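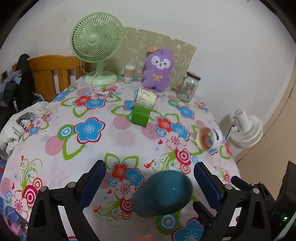
Fan, plush toy and the usual clutter on the flowered cloth.

April 9, 2019

Long one today, so apologies to whoever has to read my typing. Back in the sim bay at Drander with the instrument course, and I wanted to get the notes down before I forget which fault was which.

First up, the Trunano trainer. The left brake pedal is still sticky (I sprayed it again, no change) and the trim wheel runs out of travel before the indicator does. Students keep trimming against it and then wondering why they're chasing the nose all the way down the approach. I've pulled the side panel and the cable looks fine to me, so my money's on the potentiometer. Replacement is on order through Ismail, and they're saying May, which I'll believe when I see the box!

Ran 3 holding sessions before lunch. Entries were heaps better than last week, especially the parallel ones, but the timing outbound is all over the shop once I add any wind. Everyone is doubling the drift correction outbound when they should be tripling it. I drew it on the whiteboard and got nods, and then the very next hold came out looking like a squashed egg. Might be worth having them draw the pattern on paper with the wind arrow before they get in the seat. I used to hate doing that as a student, and it did sort me out.

Afternoon was the Dusside procedure, flown as a non-precision approach with the glidepath failed. Our printed copy has the minimum at 1,052 feet and the sim database has the same, good. What doesn't match is the missed approach altitude. The sheet in the blue folder says 2,299, which can't be right for something you're meant to level off at, and I reckon somebody typed the spot height off the hill to the north into the wrong box. I've crossed it out in pencil and written "check" next to it. Please don't brief from that copy until we've got a clean one.

Other bits. The headset in the right seat crackles if you turn your head. The session log is missing hours for the multi-crew group, so if you ran one of those, fill it in, the auditors colour-code everything and we'll be in the red column again. Sim clock is 3 minutes fast and I can't find the menu to fix it.

Tomorrow: partial panel, then engine failure after the final fix if there's time. Need to charge the tablet and print more plog forms.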